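手持夹爪采的叠衣服数据，训出来的策略总在第二只袖子上卡住，是数据问题还是方法问题？

提问者：Haf Vaughan
标签：模仿学习 / 柔性物体 / 双手操作 / 数据采集

先交代背景。我们组在做双手叠衣服，不用遥操作，人两只手各拿一个夹爪，夹爪上带相机，直接在真实的卧室里叠，录下来以后拿去训一个扩散策略，再部署到双臂上。选这条路的理由写在开题报告里有整整两页，概括起来就是便宜。

任务定义得很朴素：衣服正面朝上摊在床上，先把左袖折进来，再把右袖折进来，最后下摆往上对折。人做这件事不用过脑子，我妈可以一边打电话一边做完一整筐。

现在的情况是，左袖没问题，策略折得比我还整齐。折到右袖就开始犯病：右爪伸过去，在袖口上方停住，往下探一点，缩回来，再探一点，再缩回来，像在超市里挑桃子。有时候能这么磨到超时。偶尔它下定决心夹下去了，后面的对折反而很顺，所以应该不是后半段没学会。

我试过的东西：

1. 加数据。从原来的量翻了一倍，卡住的样子变得更从容了，成功率没动。
2. 把动作块的长度调长。犹豫少了一点，但是夹空变多了，夹空之后它会很认真地把空气折到衣服中间。
3. 换更大的视觉骨干。显卡很热，别的没有变化。
4. 数据里去掉浅色衣服，只留深色的。没用，还把浅色的也搞不会了。

采集是三个人轮流做的，各自在自己住的地方录，床和床单都不一样，床上床边有什么就是什么，我们没有收拾。当初觉得这是优点，叫做“场景多样性”，现在组会上有人管它叫“你们没收拾”。
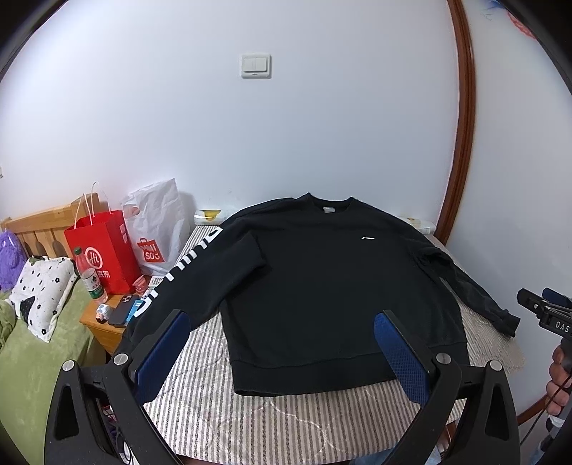

损失曲线是正常的，验证集上的动作误差也很低，低到我第一次看到的时候还请大家喝了奶茶。现在想把奶茶钱要回来。

想问几个问题：这种现象是不是多峰动作分布导致的？如果是，扩散策略不就是专门治这个的吗？另外，是不是应该干脆放弃腕部视角，老老实实加一个固定的第三视角相机？加相机就意味着之前的数据全部作废，所以希望有人能劝住我，或者至少劝得有理有据一点。

补充：硬件延迟已经按文档标定过了，左右两边都做了。

回答 1
Eifion James

加数据。

我们以前做抓杯子也遇到过抖，数据多了就好了。你翻一倍不够，翻到十倍再看。另外学习率可以调小一点试试。

 评论
 Haf Vaughan：杯子没有袖子。
 Eifion James：原理是一样的。
 Tudur Beddoe：抓杯子那个我在场，最后是把杯子换成了大一号的。

回答 2（已采纳）
Lumturie Grgić

别急着扔数据，你这个症状我在 Hurico 那个项目里见过几乎一模一样的，当时我们也怀疑了一圈骨干网络，烧掉的机时够再写一篇论文，可惜写不出内容。

先回答你的第一个问题。是多峰，但是多峰的来源值得查一下。你说三个人轮流采，那第一件要做的事是按采集人把数据分开，单独看折完左袖之后、夹右袖之前那一段。我们当时分开一看就明白了：一个人折完左袖，右手立刻过去夹；另一个人会先停下来，拿左爪把衣服身子抹平，右手悬在袖口上方等着；还有一个人，也就是我，会把右袖先提起来抖一下，没抖好就放下重来。每个人单独看都很合理，放在一起，策略学到的就是“悬着，等一下，也可能不等”。

扩散策略确实能表示多峰，每次采样它都会老老实实选一个峰。问题在于你是滚动执行的，每隔一小段就重新采样一次，这次选了夹，下次选了等，观测又几乎没变，它完全有理由反悔。你看到的一探一缩就是这么来的。动作块调长以后犹豫变少，正好符合这个解释；夹空变多，是因为块长了，袖口的位置误差来不及修。

验证误差低也说得通。停顿的帧占比很大，停顿的时候动作几乎是零，预测零就能拿高分。我现在看到很低的验证误差会先看看它是不是在预测发呆。奶茶钱恐怕要不回来了。

具体怎么改，按我们当时的顺序写：

第一步，删停顿。设一个速度阈值，两只爪都低于阈值的连续段压缩掉。注意是两只都低于才算，只看一只的话会把左手抹平、右手等待的那段也删坏，左爪的轨迹会突然跳一下，部署时看着很吓人。夹爪开合前后各留几帧，别剪到夹取的瞬间，我们剪到过，结果是爪子还没合上就开始往回拉。

第二步，统一采集规程。我们最后写了一张纸，贴在每个人的采集包上，内容很无聊：折完左袖以后左爪松开，抬起，不抹平；右爪直接夹袖口，夹不到就整条作废，不许在同一条里重试。需要重试的数据单独录成纠错片段，单独打标签。

第三步，给历史。只喂当前帧的话，“刚折完左袖”和“折完左袖已经等了一会儿”在策略眼里是同一个状态。我们加了 2 帧历史观测，间隔拉开一些，效果比换骨干明显得多。间隔太密就等于没加，这个坑我替你踩过了。

第四步，执行的时候别每次都从纯噪声重新采。拿上一次没执行完的那段动作加一点噪声，当作这次的初始值，这样它就不太容易反悔。这一步改代码最少，建议你今天就可以先试，不用重训。

我们的数字供参考，不保证能搬到你那里：同一件卫衣，同一张床，每个版本跑 40 次。最初的版本在右袖上卡死的有 20 次，做完第一步和第四步之后剩下 3 次，都是袖子压在身子下面的情况，那个属于另外一道题。第二步的效果要等新数据攒够才看得出来，我们是去年 12 月才换完的，所以没有拿它跟前面严格对比过，别引用我。

关于第三视角：先不加。右袖夹取那个瞬间，腕部相机看得比固定相机清楚，人能靠这个视角做完，信息基本上是够的。加了以后你还要处理固定相机和床的相对位置，三个人三个住处，光是摆三脚架就能吵一周。等上面几步都做完还卡，再考虑。

至于场景杂乱，我觉得不用收拾。我们拿收拾过的和没收拾过的各训过一版，收拾过的那版在干净床上略好一点，换张床就不行了。床头放什么东西对策略没多大影响，真正有影响的是床单的褶皱，褶皱看起来太像袖子边了。

 评论
 Haf Vaughan：先试了第四步，没重训。右爪还是会悬，但是基本上只悬一次就下去了。按采集人分开看了停顿，结论是有一个人平均每条要停很久，那个人是我。
 Lumturie Grgić：通常是提问的人。
 Nest Mathias：请教一下速度阈值怎么定的？我们在 Craddock 用固定值，换了采集人以后就不好使了，手慢的人整条都被删光了。
 Lumturie Grgić：按人算分位数，别用固定值。手慢的人也是人。
 Nest Mathias：收到，我转告他。

回答 3
Tudur Beddoe

同意上面的大部分，补充一个她没提的可能：左右两只夹爪的时间对齐。

你说左右两边都标定过延迟，那是各自相机到各自位姿的延迟。两只夹爪之间的时钟差是另一回事。我们用 Tirkine 那套流程处理数据时，默认是按开机后第一帧对齐的，而人开两个夹爪从来不是同时开的，因为人要用一只手去按另一只手上的按钮。结果左手的画面和右手的动作差了一截。单手动作完全看不出来，一到换手就露馅，你这个正好卡在换手上。

检查很简单：录制开头让两只爪子在彼此的视野里碰一下，回头看两边视频里碰上的那一帧时间戳差多少。如果差得很稳定，整体平移就可以；如果一路录一路漂，那就要用硬件同步，或者至少在结尾再碰一次，中间线性插值。旧数据没有碰这一下的，可以找两只爪子同时夹住下摆往上折的那一段，拿两边抬起的时刻凑合对一下，精度差些，比没有强。

我建议先查这个再删停顿。时间没对齐的时候，“两只爪都低于阈值”这个条件本身就是错的，删完会更难查。

另外关于 Lumturie 说的不许在同一条里重试，我持保留意见。部署的时候它总会夹空，数据里一条重试都没有的话，夹空以后它就开始折空气了，提问者已经见过了。纠错片段要有，而且训练时别给太低的权重。

 评论
 Lumturie Grgić：对齐这条同意，应该排在第一步前面。重试那条我说的是单独打标签，没说扔掉。
 Tudur Beddoe：看到了，读太快。
 Haf Vaughan：查了，左右确实差了，而且三个人差得不一样。7月15日星期四更新：平移完之后重新训了一版，换手那里顺多了，停顿还没删，正在删。现在新的问题是对折的时候左爪会把已经折好的左袖又带出来，我另开一帖。
 Eifion James：那个加数据就行。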